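4. Oiling a wooden tabletop

Use Mastiline oil on bare or previously oiled wood only. Varnished tops must be stripped first (see section 3).
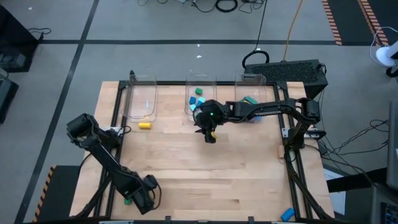 Nesrin Gezer
Technical writer, Care Guides

1. Clear the top and wipe it with a damp cloth. Let it dry.
2. Sand lightly along the grain with 100 grit paper. Vacuum up the dust.
3. Stir the oil. Do not shake the can.
4. Apply a thin coat with a lint-free cloth. Wait 6 minutes, then wipe off all the oil left on the surface.
5. Leave overnight and repeat. A new top needs three coats.

Note: Oil the underside too, or the boards may cup.
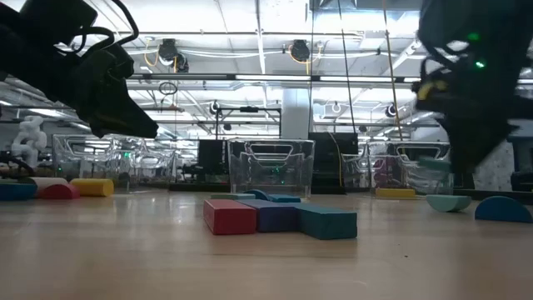 Light wood with a soft sheen.

CAUTION: Oily rags can catch fire on their own. Lay them flat outdoors to dry, or soak them in water before you throw them away.

6. Keep hot pans and standing water off the top for four days after the last coat.

If the surface feels sticky the next day, too much oil was left on. Rub it down with a little fresh oil and wipe dry.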